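Small thread about cleaning out the drawer of the white table, which I am postponing since January. 1/9

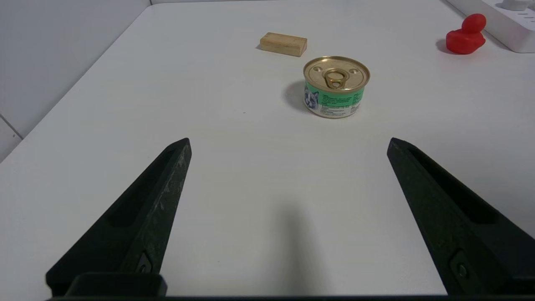
2/9 We moved to Unley with 19 boxes and I promised that every box will be empty before winter. The boxes are gone now, but I must confess the last three were simply poured into this drawer.

3/9 My rule today: everything comes out, and each thing must say where it lives. If it has no home after one minute of thinking, it goes to the op shop bag or in the bin. I am strict with objects in the morning and very soft after lunch, so I started at 7 am.

4/9 The cat food was the easy one. It goes in the pantry, second shelf, with the other tins. Our cat Ivita is eating only one flavour this month, so I don't buy the big carton any more. Last time I bought it she changed her opinion the same evening.

5/9 The red rubber duck has no bathroom duties, we have only a shower here. But my daughter learned her colours with it and I am not able to put it in the bag. It will sit on the windowsill above the sink. Please do not tell me this is against the rule, I know.

6/9 The little wooden block I kept for the wobbly bookcase. The floor in the back room is lower on one side, and folded cardboard becomes flat after some weeks. If the block is too thick I will sand it. Does anybody know which grade of paper is good for this? I have only 100 at home and I am afraid it is too rough.

7/9 Also found: the receipt from Trivby for the bookcase, a recipe for my aunt's Phuthong noodles written on the back of an envelope (I was looking for it the whole summer!), and a lot of rubber bands.

8/9 The rubber bands I put in a jam jar. My neighbour says she has 2,000 of them in her garage and I can have more any time. I thanked her very politely.

9/9 The drawer is wiped with warm water and a bit of vinegar and I leave it open to dry. Tomorrow the cupboard under the stairs, if I find the courage. The sandpaper question is serious, please answer if you know.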